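Grurnwood Community Learning – Textiles and Clothing Care
Handout for session 3: Insulation, loft and looking after quilted outerwear

Welcome back, everyone, and thank you for all the lovely questions after last session. A few of you asked why a coat that weighs next to nothing can keep you warmer than a heavy wool one, so I've moved that up to the front and we'll get to laundering afterwards.

The short answer is still air. Air is a poor conductor of heat, and if you can stop it from moving around, it makes a very good barrier between your warm body and a cold morning. Feathers, down and polyester fibres all do their job by holding air in thousands of tiny pockets. We call the thickness of that fluffy layer its loft, and it's the word I'd most like you to take home tonight.

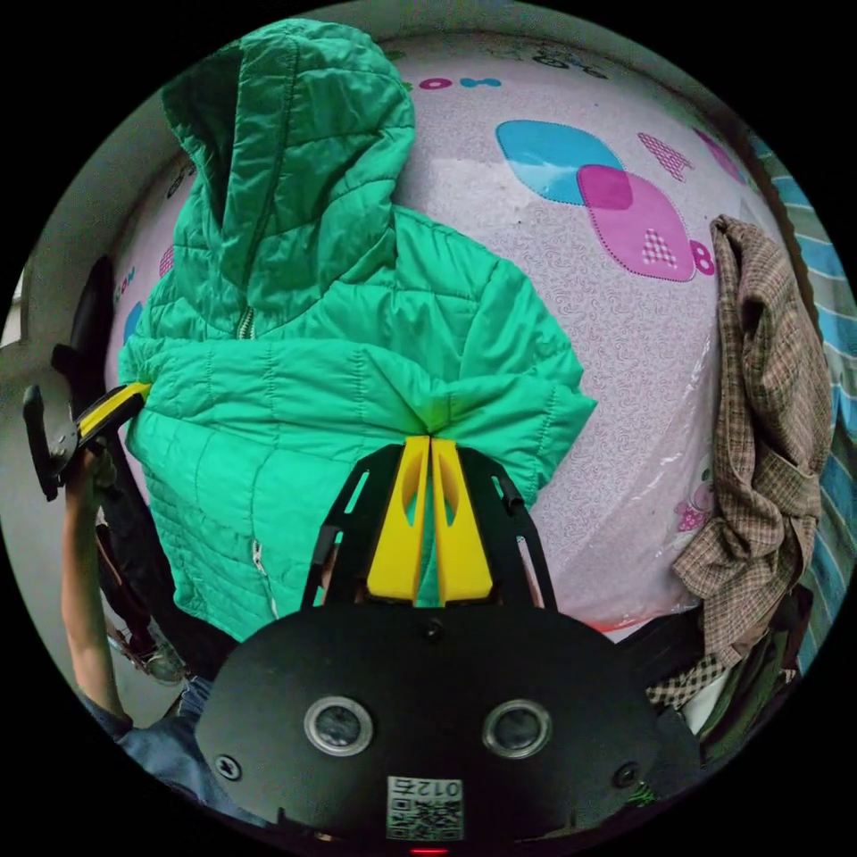 Now, loose filling has a habit of sliding downhill. Put a handful of down into a pillowcase, give it a shake and hang it up, and you'll find most of it sitting in the bottom corner. A coat made that way would have cold shoulders and a very well-padded hem! Quilting solves the problem by dividing the garment into channels, so the filling in each one can only travel so far.

There is a trade-off, though (there nearly always is, with clothes). Where the stitching pulls the outer and the lining together there's hardly any room for filling, and heat slips out along that line. Makers of very warm coats sometimes use little fabric walls inside the channels, known as baffles, to keep the two layers apart. It takes longer to sew and you'll generally pay more for it.

Down or synthetic?

Down is wonderfully light for its warmth and packs away small, but it clumps when it gets wet and loses most of its loft. Polyester filling is a bit heavier and tends to flatten over the years, but it copes much better with damp and is easier to wash. For a rainy coastal winter I lean towards synthetic – your neighbour may well tell you the opposite, and that's fine.

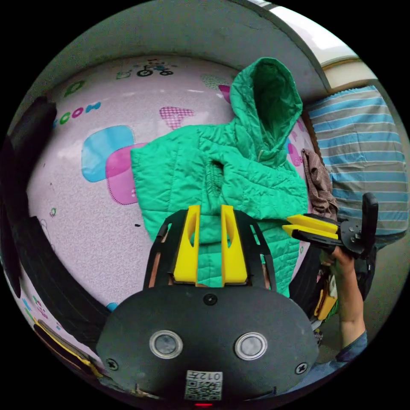 Washing at home

Always read the care label first, and if it disagrees with me, follow the label. Empty the pockets, do up the zippers and turn the garment inside out. Use a gentle cycle, cool water and a small amount of mild detergent. Leave out the fabric softener, please. It coats the fibres and can spoil a water-repellent finish. An extra rinse is well worth the wait.

Don't wring a quilted coat or lift it by one sleeve when it's heavy with water. Support it from underneath with both arms, as you would a sleepy cat.

Drying is where most people lose patience. If the label allows a dryer, use low heat and stop now and then to break up any lumps with your fingers. Otherwise lay it flat on a rack and turn it often.
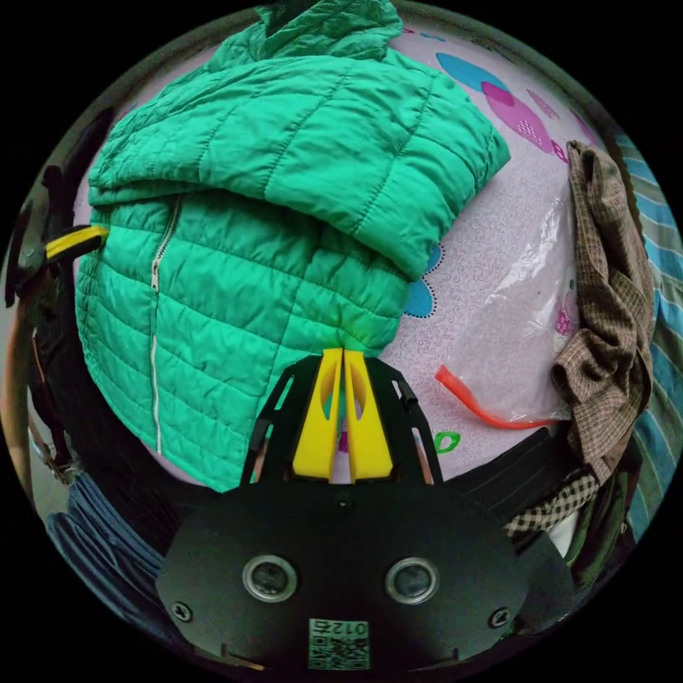

Photo: Lavero / Huditz

Storage comes down to space. Months of squashing will tire any filling, so a roomy cupboard is kinder than a vacuum bag. Make sure the coat is completely dry before you put it away.

For next time

Please bring one padded item from home, any colour or age, and read the Rana notes on fibres, page 79. We'll be practising small repairs to split seams.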